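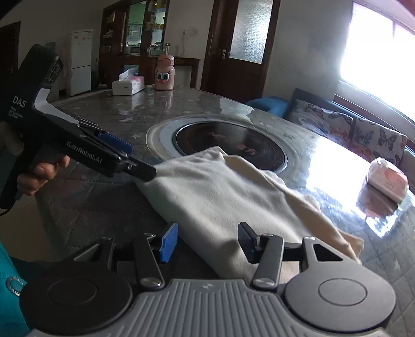
Ticket opened July 5, 2020. Customer reports that the Brultis steam iron trips the electrics within a few minutes of being switched on. House is in Cosatham, a semi with the original wiring downstairs and a newer consumer unit in the hall. The customer has no ironing board and presses things flat in the dining room, and the cloth on the table, a cream-beige one, still has plenty of soft wrinkles in it. The quilted-pattern cover underneath is glossy, so I have advised against putting a hot soleplate anywhere near it, whatever we find with the electrics.

Status: open
Assigned to: Martti Harju

Entry 1
Asked which switch goes off. It is the RCD, not the breaker for the sockets. Lights stay on upstairs. Nothing else was running on that circuit except the fridge and a radio.

Entry 2
Customer tried the iron in the kitchen and then on the landing. Tripped both times. Kettle and toaster on the same kitchen socket are fine. Asked them to stop using the iron and unplug it.

Entry 3
Iron collected and brought to the Kembridge bench. Plug fuse is the correct rating. Flex has no visible damage, though the sleeve is stiff where it enters the handle. Insulation test cold: passes. Filled the tank to the line and ran it on the steam setting. Tripped our own RCD after 126 seconds. Repeated with the tank empty – no trip in ten minutes.

Entry 4
Opened the rear cover. Limescale round the tank outlet and a split in the short rubber hose below it. Water was getting to the element terminals. Customer says they have always used tap water and last descaled it in April of last year.

Entry 5
Hose and seal ordered from Partanen, part 116. Old seal was hard and came out in pieces. Terminals cleaned and left to dry overnight before fitting.

Entry 6
New hose and seal fitted. Two full tanks run through on maximum steam, no trip. Insulation test repeated warm – passes. Returned to customer with a note about descaling.

Entry 7
Customer asked whether the old wiring downstairs should be looked at anyway. Told them it is outside this ticket and to ask an electrician. Leaving open until they have used the iron at home.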